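Visita a los talleres del teatro Koubek, puertas abiertas

Llegué temprano porque el año pasado, en septiembre, me quedé sin sitio. Esta vez entramos en grupos de 18 personas y a mi grupo lo llevó Jozefína Vávra, que hace los títeres grandes de la compañía. Habla bajo y hay que ponerse cerca de ella.

La obra que preparan es Flotano, una historia para niños sobre un zorro que hereda un bosque y lo pierde por orgullo. El argumento es sencillo, pero me gustó cómo lo resuelven con la música. En el primer taller vimos las máscaras, todavía sin pintar, y pudimos tocar las telas.

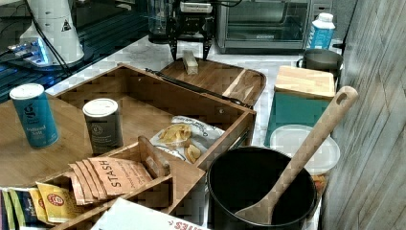 Después subimos a la sala de ensayo. Los actores repitieron tres veces la escena del destierro, cada vez más despacio, hasta que el director estuvo conforme. El zorro joven y el zorro viejo los hace el mismo actor, con dos voces muy distintas. A mi parecer, el cuervo Rolovum tiene demasiadas bromas en el segundo acto, aunque los niños del grupo se rieron mucho.

La sala principal tiene 700 butacas y una acústica seca, buena para el texto y menos buena para el coro. La visita duró aproximadamente 5 cuartos de hora y terminó en el foso de la orquesta, donde hacía bastante frío.

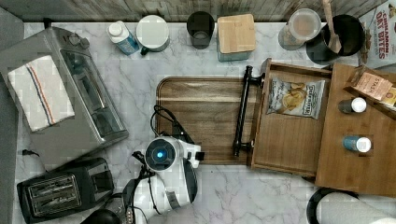 ¿Hace falta reservar para ver un ensayo?
Se entra solamente con reserva, que se pide en la taquilla del teatro. La visita a los talleres se reserva aparte.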